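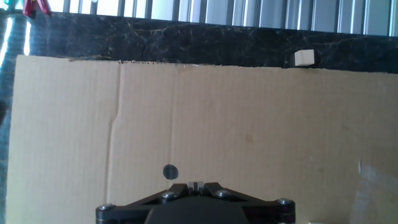
**Ticket 618: cardboard cover sheet does not lie flat**

**Site:** Clurberg, block work surface
**Item:** corrugated cardboard sheet, single piece
**Opened by:** Nest Vaughan
**Assigned to:** Hywel Prothero
**Priority:** low
**Status:** closed, one item carried over

### Reported problem

Small wooden blocks placed on the cover sheet do not always stay square to it. The cube rocks when set down across the crease. The sheet also slides on the glossy surface when pushed from one end. Reporter asks whether to replace the sheet or treat it.

### Condition of the sheet

- Crease with a soft ridge where the board was folded. Corrugation otherwise uncrushed to the touch.
- One edge torn and ragged, with loose paper fibers.
- Faint, slightly darker blotch on the face. Cause unknown. No change in stiffness.
- Small round black mark on the board. Used as the reference point when describing positions below.

### Log

**Tuesday, 9:40, Prothero.** Measured the ridge with the sheet unloaded: 4 mm at the highest point. Turned the sheet over. The ridge became a trough and both ends lifted, so the cube was stable but the sheet slid more easily. Turned it back.

**10:15, Prothero.** Checked the surface under the sheet for grit. Wiped with a dry cloth, then a damp one, and let it dry. No change in the rocking. Sliding slightly reduced. Dust on a polished surface probably accounts for part of it.

**10:50, Vaughan.** Can confirm the cube only rocks on the crease. Placed between the black mark and the long edge it stays put. The tiny piece is not affected anywhere I tried it. The large block is heavy enough that I would not use it as a test.

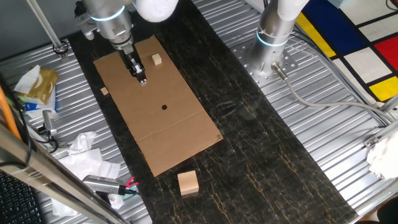

*Sheet on the black surface with the cube and the tiny piece on it. Larger block is past the bottom edge, directly on the surface.*

**11:30, Prothero.** Agreed on the large block. Please keep it off the board until the crease has been pressed, or it will set a second dent. Bare surface is fine for it.

**13:05, Prothero.** Pressed the crease under a stack of Ruddock catalogs with a flat board on top. Left it for 2 hours.

**15:10, Prothero.** Ridge is lower but still there. The cube no longer rocks if set down flat, but does if it lands on one edge first. I don't expect more from pressing. Folded liner paper does not recover.

**15:25, Vaughan.** Good enough for the blocks. What about the torn edge? Fibers are coming away and I keep finding them on the surface.

**15:40, Prothero.** Trim it with a knife and steel rule, off the countertop. Do not cut in place, the polish will scratch. Altel paper tape over the cut edge is optional and adds a small step.

### Resolution

1. Keep the present sheet. Do not turn it over.
2. Set the cube down clear of the crease.
3. Wipe the surface before laying the sheet.
4. Store flat. No folding to fit the shelf.

### Carried over

Replacement board requested from Doketico, item code 200, unfolded. They deliver in September. Vaughan to check on arrival that it has not been creased in transit, and to reopen this ticket if it has.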